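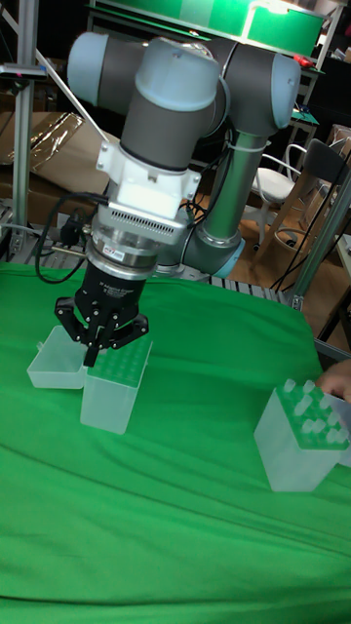 The Pistine bench cloth is a heavy cotton cover sold by Sotelo in two lengths. I bought the longer one in May. Green is the only color offered, and it covers the tabletop without glare under shop lights. The hem is double-stitched and lies flat.

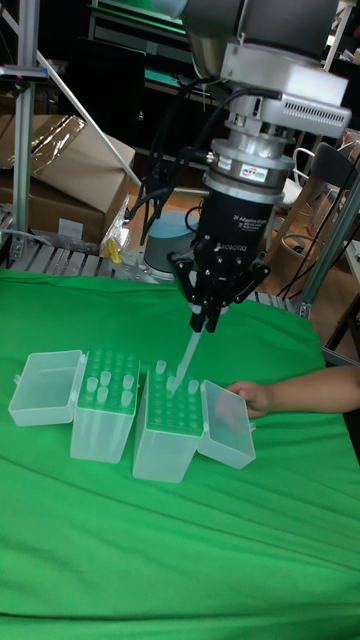 Care and wear

Wrinkles are the weak point. Folds stay in after a cold wash, and ironing takes 4 passes. The color has held — no fading so far. Stains from machine oil need a presoak.

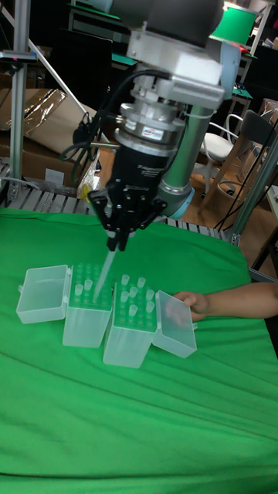
Two pipette tip boxes on the green cloth.

Rating: 4 out of 5. Price is fair for the weight.

Orlando Giraldo, Wekville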